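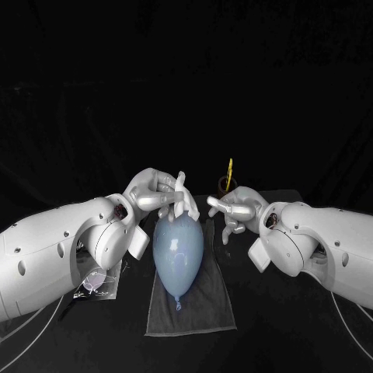
A light blue balloon on a gray towel

Home | About Us | Services | Fees | Contact
Print this page | E-mail this page

About Cendon

Hello, and thank you for stopping by to find out who we are. Cendon is a small company that looks after digital currency for people who would like to own some and would prefer not to lie awake wondering where they wrote down the password. We hold Bitcoin and a handful of other coins in safekeeping for 2,551 customers, most of them families, retirees and owners of small shops, and we are glad to have every one of them.

Our founder, Embla Hellström, spent a good part of her working life in the back office of a savings bank in Plorwood, and it was there that neighbors first began asking her what a wallet was and whether they ought to have one. She started answering those questions one evening in March at her kitchen table, with a pot of coffee and a stack of handouts she had typed up herself. The evenings grew, the handouts got longer (they are still rather long, we admit), and before the year was out Cendon had its first 158 customers and a proper front door.

We still do things much the way Embla did them at that table. When you open an account you sit down with a person, in our office or over the phone, and we go through the paperwork together for as long as you like. Coins are kept offline, and it takes 2 members of our staff to approve any withdrawal - we know that makes us a bit slower than the big exchanges, and our customers tell us they can live with it.
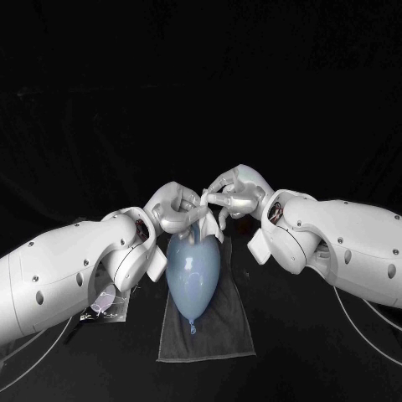
Do I need to own a whole Bitcoin to become a customer?
You can start with any amount over $200, and we will hold whatever fraction of a coin that buys.

We don't mine, we don't lend out your coins, and we don't give tips on what to buy. For record keeping we use Flutov, a ledger program written for us by our good friends at Pascu, and you will get a printed statement from it every quarter unless you ask us to stop. Quite a few people have asked us to make the type larger, and we have done that too.

If you are ever in Plorwood, please come in and say hello. The office opens at 9 a.m., and the coffee is usually ready a little before that.

Print this page | E-mail this page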